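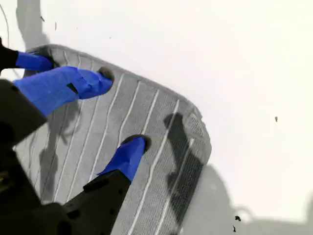

How many demonstrations should our team record before we train the first model for the folding task?

Start with 1060, the number our club used last year, and look at the results before you record more.

bijan_s
I asked the question above for our student team. Thank you for the answer, but 1060 is a lot for us. We have the lab only in the evening and we are 18 students with 2 arms. Is it not better to record fewer and take more care with each one?

femke_hendriks
In my opinion, no. Our first set was small and very clean, and the policy failed as soon as the cloth was lying at another angle. You need the bad starting positions also.

Trolier
I don't agree with Femke. We recorded 3000 for the Saklow cup and half of them were made by tired people after 9 in the evening. The model learned to hesitate, exactly as they did. We threw these away and it became better.

femke_hendriks
Then your problem was the tired people, not the number.

bijan_s
May I ask also about grip? With thin fabric our fingers slide over the top and take nothing.

dace_o
Press down first, then close slowly. Thick padded fabric with ribs is easier to begin with, you can move to thin cloth in December. And change the tape on the fingers when it gets wrinkled, we forgot this for a whole month.

Trolier
The tape makes no difference if the tips are free. I would look at the closing speed.

dace_o
For us it made a difference. Maybe your fingers have another shape.

bijan_s
Thank you all. We will make a first part with padded pieces at many angles, and stop each person after one hour. I will write here what comes out.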